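Subject: Re: [kastach-tables] Beige top, finish and plank seams

On Friday at 4:40 pm a list member wrote:

> Is the 2455 top sold with a sealed surface, or does it need oil
> before use? Mine shows faint lines between the planks and I can't
> tell if they are joints opening up. Also, does a plastic bowl mark
> it if left standing?

The 2455 ships unsealed. Two coats of Telari 514, a day between them, sanding lightly after the first. Wipe off the excess within the hour or it stays tacky.

On the seams: run a fingernail across. If it catches, the joint has moved. If it passes over, you are looking at the change in grain from one plank to the next. Low side light exaggerates this, so check again at noon before filling anything.

Plastic has not marked mine. Unglazed clay has, twice. Felt is fine when dry.

My top for comparison, oiled in October, with the green bowl and the fuzzy ball on it. The seams are faint and run the same way as the grain.
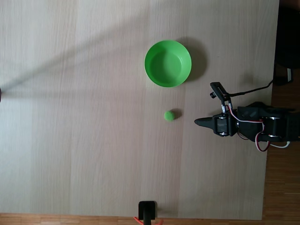

Marulanda
List moderator, finishes and repairs

The floor next to it is parquet and had a different treatment (Arier hard wax), so don't use its color as a guide to the 514. The oil darkens pale wood slightly in the first month and then stops.

If your nail does catch, post the width of the gap and which end of the plank it starts from.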